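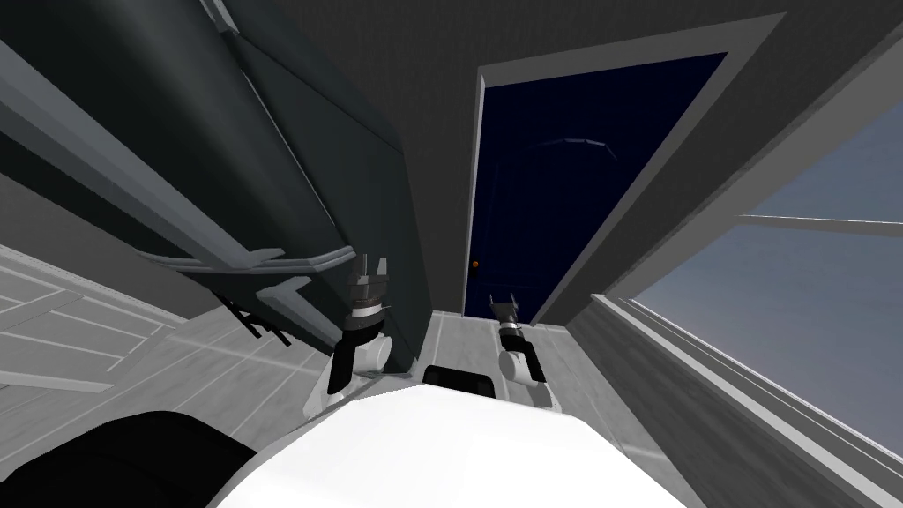 Ruxandra Nistor wrote to me that a word list without the wrong spellings in it is only half a word list, and that if I was going to throw out "tomatoe" and "brocolli" she'd like to know what I thought people were buying. She was right, and I put them all back. So if you had the old version, please grab this one.

Grutside Shopping Lists

Hi! This is the readme for a pile of grocery lists I've been typing up for longer than I'd like to admit. They're handwritten lists, the kind people leave in the bottom of a cart or use as a bookmark, turned into plain text one line at a time. I started because I liked reading them. Then I started typing them because my handwriting-reading skills are pretty good (my mother was a pharmacist) and it seemed a shame to keep them in a shoebox.

What's in the folder

lists.csv is the main thing. One row per line of a list, in the order the person wrote it.
items.csv has every distinct item with my cleaned-up spelling next to the original one.
stores.csv is tiny. It says which store a list came from, when I know.
notes.txt is me rambling about particular lists. You can skip it, but I think it's the best part.

Columns in lists.csv

list_id: a number. It means nothing, it's just the order I typed them in.
line_no: starts at 1. If somebody wrote in two columns I go down the left one first, then the right.
raw: exactly what's on the paper, spelling and capitals included.
clean: what I think they meant.
qty: the amount, if they gave one. "a few" stays as "a few". I tried turning those into numbers once and hated the result.
crossed: yes, no, or unsure. A check mark counts as yes.
hand: A, B or C, when more than one person clearly wrote on the same list. This happens way more than I expected, and B nearly always wants snacks.
month: only filled in when the list says so, or when it's on the back of something dated. There's a big lump in July from the year I had a lot of free time, so please don't go writing about summer shopping habits based on it!

Where they came from

Most are from the Grutside market, where the folks at the front desk let me have the box they sweep the cart paper into. The rest were mailed to me by readers of my newsletter. I also got a nice batch from Trình, the noodle and produce shop two streets over from me, and those have their own quirks. Lots of them mix Vietnamese and English on one line, and my Vietnamese is bad. The marks over the letters in raw are copied as carefully as I could manage, but clean is only filled in where someone at the shop helped me. Blank means I didn't know. It doesn't mean the line was unreadable. Unreadable lines say [?].

How I typed them

By hand, at the kitchen table, mostly after 9 p.m. I used Listutier for the first stretch, which is a little list-keeping program that lets you tag each line as you go, and then moved to Diltar when my old laptop gave out. The switch left a scar: in everything typed with Listutier, a trailing space got stuck on the end of raw. I've stripped them twice and I still find them. If your counts look off, trim first and count second.

I typed every list two times, with a gap of up to 30 days in between, and compared. Where I disagreed with myself I went back to the paper. There are 37 lines where I still can't decide, and those are marked unsure in notes.txt with both readings. My favorite is either "good bread" or "food, bread". I lean toward good bread.

What I left out

Names, phone numbers, addresses, and anything about medicine. People write all sorts of things on the back of a list (directions, a bit of an argument, a really lovely drawing of a goose) and I only typed the shopping side. I dropped 16 lists completely because there was no way to take the private bits out and still have a list. If you think you recognize one of yours, email me the list number and it's gone from the next version. You don't have to tell me why.

Things that will trip you up

"Milk" is the top item, but half the time it's written just as "M" and I've only cleaned it to milk when the rest of the list made that pretty plain.
Brand names are left alone in raw and made generic in clean, so if you care about brands, use raw.
Ditto marks are typed as a straight quote character. Yes, inside a CSV. Yes, I know. They're escaped properly now, but the first version was a mess and I'm sorry to everyone who tried to open it in a spreadsheet.
"Greens" could be anything. I gave up.
Lists with only one line are in there. "EGGS!!!" is a list.

Using it

Go ahead, for school or work or just because. Please link back to this page, and don't try to figure out who wrote what. If you make a chart I'd love to see it. Somebody sent me one of which items get added at the bottom in a different pen, and it was nearly all coffee filters and trash bags.

Changes in version 2

Misspellings restored in items.csv (thanks, Ruxandra).
Added the Trình lists.
Fixed the ditto marks.
The hand column is new.
List numbers haven't changed, so anything you've already matched up should still work. The next batch is sitting in a bag by my desk and I'll get to it when the tomatoes are done.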